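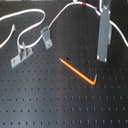 Mayo de 2022, por la noche

He vuelto de la reunión de lectura con la cabeza llena y escribo antes de que se me ordene demasiado. Fuera llueve. La cena ha sido pan con queso, de pie en la cocina, porque no quería fregar nada.

Hoy tocaba el final del primer capítulo de los Hechos, la elección de Matías. Lo había leído muchas veces sin detenerme. En mi lengua lo aprendí de niña como una lista: se fue Judas, llegó Matías, otra vez son doce, pasamos a Pentecostés. Me parecía una página de administración. En español la he leído esta semana tres o cuatro veces, despacio, como leo todo en español, y al leer despacio me ha ocurrido algo que no esperaba: me he quedado con el otro.

El otro se llama José, llamado Barsabás, de sobrenombre Justo. Tiene tres nombres y Matías solamente uno. El que presenta más nombres es el que no sale. Emilian ha dicho que quizá Lucas lo pone así porque era el más conocido de los dos, y que los lectores de entonces iban a pensar que ganaría él. Puede ser. A mí me gusta la idea, pero no sé si se puede sostener con tan poco. Lo apunto para mirarlo en un comentario serio, si encuentro uno en la biblioteca de Okedden. El que tenía en préstamo lo devolví el mes pasado sin terminar, me había quedado en la página 273.

Lo que dice el texto de estos dos hombres es poco y muy grande a la vez. Pedro pone la condición: tiene que ser alguien que haya estado con ellos todo el tiempo, desde el bautismo de Juan hasta el día en que Jesús fue llevado. Es decir, Justo había estado. En los caminos, en las comidas, seguramente en las discusiones. Años enteros a pocos pasos de los doce, y ningún evangelio lo menciona. Se le menciona una vez, para decir que la suerte cayó sobre otro.

He contado esto en el grupo y me he puesto un poco roja, porque hablaba más de lo que hablo normalmente. Čestmír me ha preguntado si me daba pena. He contestado que no era la palabra, y luego no encontraba la palabra, ni en español ni en ninguna lengua. Ahora, en casa, pienso que es algo como reconocimiento. Conozco a gente así. Mi abuela fue así en su parroquia, toda la vida en el segundo banco, y cuando murió hubo que preguntar a la familia cómo se escribía su apellido.

Jurgita se ha interesado por otra cosa, las suertes. Le molesta que los apóstoles elijan por sorteo. Dice que es como jugar con los dados de los soldados al pie de la cruz, y que ella no querría un párroco elegido así. Emilian le ha recordado Proverbios 16, «en el regazo se echan las suertes, pero la decisión viene del Señor», o algo parecido, él lo decía de memoria y cada Biblia de la mesa lo tenía de otra manera. También que Zacarías entró a ofrecer el incienso porque le tocó por suerte, y lo cuenta el mismo Lucas. Jurgita no se ha convencido del todo. Me gusta de ella que no finge.

Yo me quedo con el orden de las cosas: primero buscan a dos que sirven, después rezan, después echan las suertes. La oración es corta. «Tú, Señor, que conoces los corazones de todos, muéstranos a cuál de estos dos has elegido.» No piden que el otro no sufra. Tampoco explican después por qué. El capítulo termina ahí, Matías es agregado a los once, y el siguiente empieza diciendo que estaban todos juntos en el mismo lugar. Nuestra traducción dice «todos». He subrayado «todos» con lápiz. Si Justo estaba entre los que esperaban, y no veo motivo para sacarlo de la sala, entonces el fuego también se posó sobre él. No está escrito con su nombre, pero está escrito «sobre cada uno de ellos».

Esto no lo he dicho en la reunión. Se me ha ocurrido en el autobús y casi me paso de parada. 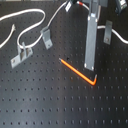

La llave naranja sobre el tablero gris oscuro de agujeros.

Sigo un poco más tarde. Ha llamado Rasmus para preguntar si en agosto puedo hacer yo la introducción a una de las tardes, porque él estará fuera con su madre. Le he dicho que lo pensaría, y él ha dicho «eso es que sí», con esa seguridad suya. El tema es libre dentro de los Hechos. Me da miedo el idioma. Leer es una cosa, preguntar es otra, y hablar veinte minutos delante de personas que han tenido el subjuntivo en la boca desde la cuna es una tercera cosa. Pero si digo que sí, será sobre Justo.

Apuntes para eso, sin orden:

Por qué doce. Pedro habla como si el número tuviera que estar completo antes de que pase nada más. Las doce tribus, claro. Pero cuando matan a Santiago, en el capítulo 12, no buscan a otro. Preguntar a Emilian qué dicen de esto los que saben. Lo que yo entiendo es que Santiago murió siendo apóstol y su sitio sigue siendo suyo, mientras que el de Judas quedó vacío de verdad. Me parece bonito, y por eso desconfío.

Los salmos que cita Pedro. «Que otro ocupe su cargo» es del 109, que es un salmo muy duro, casi no lo puedo rezar entero. El de hoy en mi cuaderno era el 25, que sí puedo: «Enséñame tus sendas.» En español «senda» me gusta más que «camino», suena a algo estrecho donde cabe una persona.

La tradición sobre Barsabás. Eusebio recoge de Papías que bebió un veneno y no le hizo daño. Čestmír se ha reído cuando lo he contado, y yo también, pero después he pensado que alguien tenía ganas de que a este hombre le pasara alguna cosa. Alguien, muy pronto, tampoco aceptó que desapareciera en media línea. Eso me hace sentir menos rara.

Matías mismo. Sería injusto olvidarlo por querer tanto al otro. Tampoco vuelve a aparecer con su nombre en todo el libro. Le dan el puesto y después viene el silencio, igual que para Justo. Así que la diferencia entre ganar y perder el sorteo, vista desde la página, dura un versículo. Su fiesta cae también en este mes y no he oído a nadie felicitar a un Matías, aunque no conozco a ninguno.

El tiempo de espera. Todo esto pasa entre la Ascensión y Pentecostés, que es justamente donde nos vamos a encontrar dentro de poco. Cristo ya no está a la vista y el Espíritu todavía no ha venido. Siempre me habían enseñado estos días como un hueco, los diez días en los que hay que estar quieto. Y resulta que ellos, en el hueco, subieron al piso de arriba, rezaron con las mujeres y con María, y arreglaron lo que estaba roto en el grupo. No esperaron a tener fuerzas. Tengo que comprobar si «perseverar» es la palabra que usa también la Biblia vieja de Jurgita, la que tiene la cubierta pegada.

Hay otra cosa, y la escribo aquí porque esto es un cuaderno y no una charla. Hace dos años pedí entrar en el equipo de catequesis y eligieron a otra persona. Fue correcto. Ella tiene paciencia con los niños y yo tengo sobre todo opiniones. Pero durante meses me senté más atrás en la misa y salía antes del último canto para no tener que saludar. No se lo he contado a nadie de aquí, solo a mi hermana, por teléfono. Creo que por eso he leído esta semana el pasaje tantas veces. He buscado en el texto si Justo se sentó más atrás y el texto no lo dice.

Lo que hice yo sí lo sé. Quiero pedir perdón por ello antes de Pentecostés. Una confesión normal, sin mucho discurso. Preparar antes las frases, que la última vez dije «embarazada» por «avergonzada» y el padre tuvo que hacer un esfuerzo muy grande de caridad.

Mañana: devolver a Emilian el paraguas. Llamar a mi hermana. Escribir a Rasmus que sí. Mirar cómo se acentúa Barsabás en la edición del grupo y si el sobrenombre va con coma o sin ella.

He rezado completas a medias, me dormía en el «ahora, Señor, según tu promesa». Lo digo otra vez en la cama, en la lengua de mi abuela, que me sale más rápido.

Ha dejado de llover.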